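Jornada de puertas abiertas en Stoltora: manipulación en lineal
Galería y notas de la visita
Publicado el 11 de enero de 2026

Stoltora abrió al público técnico su nave de ensayos de Lilberg, dedicada a la automatización de tareas de tienda: reposición, frenteo, lectura de lineal y colocación de precios. El recorrido constaba de cuatro puestos, con una demostración en cada uno y un turno de preguntas al final. Las notas siguen el orden de la visita. Los datos de rendimiento son los que facilitó la empresa en los paneles de cada puesto; cuando no había dato, se indica.

Puesto 1. Lectura de lineal
Una base móvil con mástil recorre el pasillo a velocidad constante y compara lo que ve con el planograma. El catálogo cargado para la jornada tenía 282 referencias. La base no lleva brazo: se limita a generar una lista de huecos, productos cambiados de sitio y precios ausentes, y la envía al gestor de tareas.

El software de percepción se llama Skivitz y es desarrollo propio. Separa la detección del envase de la lectura del texto, de modo que un paquete girado o medio tapado queda registrado como «envase presente, referencia sin confirmar». El operador puede resolver esos casos desde una tableta. Durante la demostración se resolvieron así varios, todos en bolsas con el rótulo oculto por la bolsa vecina.

Puesto 2. Reposición desde carro
Brazo de seis ejes sobre carro, con ventosa doble y un dedo lateral de apoyo. Toma el envase de la bandeja, lo orienta y lo deposita. Con cajas de cartón el ciclo es limpio. Con botes también, salvo en la última fila, donde el codo del brazo se acerca al estante superior y el planificador reduce la velocidad.

La parte más discutida fue la del envase flexible. La lámina cede bajo la ventosa, el aire interior desplaza el centro del paquete y la cara impresa rara vez queda plana. Stoltora trabaja con dos estrategias: aspiración por la cara frontal, para bolsas con poco relleno, y pinza por la soldadura superior, para las que se sostienen en pie. El cambio de una a otra es manual por ahora y exige parar la célula.

En el panel figuraba el resultado de la última campaña interna, hecha en julio: 1048 intentos de colocación y 977 envases aceptados en la comprobación posterior. El criterio de aceptación era cara frontal visible y base completa sobre el estante. No se publicó el desglose por tipo de envase -- se preguntó dos veces.
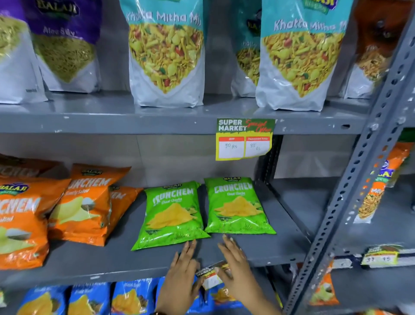
Puesto 3. Colocación de precios
La colocación de precios es la tarea que Stoltora considera menos resuelta, y a ella dedicó la explicación más larga. El problema mecánico es de contacto: hay que llevar una pieza ligera hasta un borde estrecho, con producto a ambos lados y poca holgura por encima. La mano humana usa el propio estante como referencia, y en la toma se aprecia bien: la tarjeta va sujeta entre las dos manos, junto al frente de la balda central, con las yemas de la derecha apoyadas en la superficie. Un efector rígido necesita sustituir ese apoyo por control de fuerza o por una guía física. El mismo lineal reúne casi todas las dificultades de envase mencionadas en el puesto anterior: bolsas altas de Khatta Mitha Mix en pie sobre la balda superior, paquetes Crunchem de tipo almohada en la central, y uno de los verdes, el Chaat Chaska de la izquierda, algo inclinado y con la esquina inferior próxima al borde. Para el planificador, esa esquina es un obstáculo que invade la zona de trabajo.

Queda además la lectura. El cartel amarillo y verde de la balda superior lleva dos casillas impresas, MRP y Discounted Price, con 90 Rs y 85 Rs escritos a mano. Skivitz lee los campos impresos y localiza las casillas; la cifra manuscrita pasa siempre por confirmación de un operador. Según el equipo, la decisión es de producto: un precio mal leído tiene consecuencias distintas de las de una bolsa mal frenteada.

La guía presentada para este puesto es un peine corto de plástico que se apoya en el canto del estante y frena el avance del efector. Funciona sobre canto recto. Sobre canto con golpes o pintura levantada, el peine puede engancharse, y el control lo interpreta como final de recorrido. Se estudia un rodillo en lugar del peine. No hubo dato de ciclo.

Puesto 4. Célula conjunta con Sjöberg
Sjöberg suministra la estantería instrumentada: baldas con células de carga y perfil frontal intercambiable. La balda comunica el peso por zonas y el sistema lo contrasta con la lista del puesto 1. La combinación permite detectar un hueco en segunda fila que la cámara no alcanza a ver.

Limitación declarada: los envases muy ligeros quedan cerca del umbral de la célula. Una bolsa de aperitivo desplazada de una zona a la contigua puede aparecer como retirada en la primera y no como añadida en la segunda. La corrección actual consiste en sumar zonas adyacentes, a costa de perder resolución lateral.

Seguridad y entorno
Todos los brazos trabajaban en modo colaborativo, con velocidad limitada y zona marcada en el suelo. El puesto 2 se detuvo una vez por entrada de un visitante en la zona; rearme manual, sin incidencia. La iluminación de la nave es difusa y uniforme, más favorable que la de una tienda corriente. Preguntado por los reflejos en envase metalizado, el equipo remitió a una próxima serie de ensayos con luz direccional.

Preguntas recogidas al cierre
Integración con etiqueta electrónica: prevista, sin fecha. En tiendas con etiqueta electrónica el puesto 3 pierde buena parte de su sentido, y Stoltora lo admite; el interés está en el comercio que sigue trabajando con tarjeta de papel.

Ancho mínimo de pasillo: depende de la base. La del mástil pasa donde pasa un carro de compra; la del brazo requiere más espacio para girar, y la cifra no estaba en los paneles.

Formato de los datos: exportación en texto plano y acceso por interfaz documentada. La documentación se entrega con el contrato de pruebas, no antes.

Mantenimiento: las ventosas se cambian por desgaste visible. El dedo lateral del puesto 2 es una pieza impresa y se sirve con recambio.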